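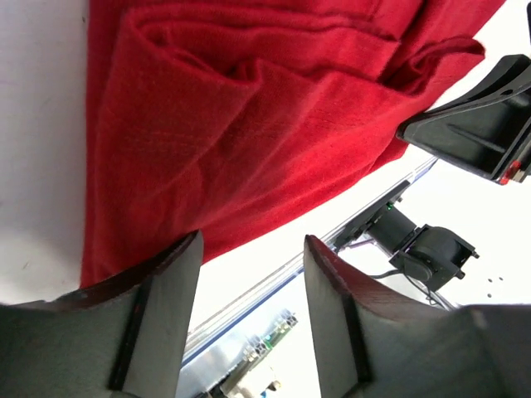
Lusov two-arm kit, 690 dollars, bought in October

I've had both arms running in the garage for 11 evenings now and I'm rapt! The grippers are what sold me. The padded edges suit cloth really well, and I'd been after something for folding practice ever since my old Gademeck pair kept dropping the tea towels.

Assembly took me a full weekend (the manual is thin on cable routing, so leave yourself plenty of slack at the wrist). Bolting to aluminium rail was easy — no drilling, and you can shift an arm along in a minute.

Gripes? The fans are loud and the spare screws are a different colour. I'd still buy it again tomorrow.

Dindo Tagle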